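Wenceslao Ledesma mends stuffed animals in a rented room in Clurkdale. He took up the work after his shop job at Vakwood ended, and he now fixes 400 toys a year. Most come in by mail.

"People write long letters," he says. "I read them all, but what I need to know is where the hole is and whether the toy gets washed."

Every toy goes on a bare table first. Ledesma turns it over, presses the limbs and checks where they join the body.

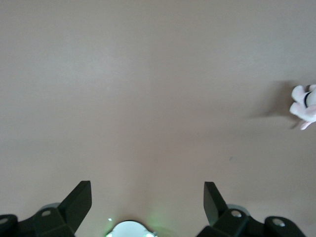

White and pink plush is the hardest to match, he says. He keeps 40 shades of thread, and nine of them are pinks. "Pink fades at its own speed. A leg that sat by a window is a different color from the one that didn't."

He orders stuffing from Lullstead and buys fabric ends where he can. For long fur he brushes the pile away from the seam, sews it shut by hand and brushes it back. A simple seam costs the owner nothing but postage if it is the only repair.
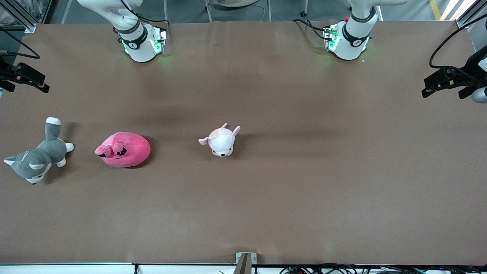
Dogs are what he gets most, followed by rabbits. Ears tear more often than anything else, because children carry toys by them. He once spent two evenings on one ear for a family in Luik.

Ledesma plans to take June off. Before then he wants to clear the shelf by the door.

"I answer the mail in the morning and sew after lunch," he says. "By four my eyes are done."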